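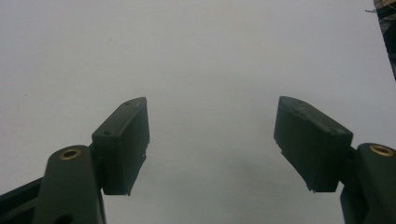

Drurkard opens fitting workshop for small kitchens

August 2026

Drurkard, the kitchen fitting firm, has opened a workshop and showroom where customers can plan a small kitchen at full size before ordering any part of it. The plain, pale surfaces chosen for the first displays are on show now, along with the Mevus range of wall units and drawers.

The workshop has 2 planning bays. Each can be set out to match the customer's own room, with movable walls and a worktop that goes up and down. Customers bring their measurements, and a fitter marks the position of the sink, the cooker and the sockets on the floor. A planning visit takes up to two hours and costs nothing. The bays can be used by 12 households a week.

"People come in with a drawing and find the fridge door hits the table," said Polyxeni Antoniadis, who manages the showroom. "We would like them to find that out with us — moving a wall takes a few minutes."

Mevus units are sold in pale grey, white and dark green. Doors can be ordered with or without handles, and the drawers are available in three depths. Every unit is put together in the workshop and delivered whole, unless the stairs or doorway are too narrow, in which case the fitter builds it in the room.

Old units in fair condition will be taken back from customers who order a full kitchen. Themis Margaritis, head of fitting, said the firm expects to repair and resell 100 of them in the first year. Chipboard units with water damage cannot be accepted.

Planning visits must be booked in advance, by telephone or at the front desk. Children are welcome in the showroom but should stay with an adult in the workshop area. Parking is behind the building, next to the loading door.

Press enquiries: Theano Galanis, Drurkard press office. Samples of the door finishes can be sent to editors on request.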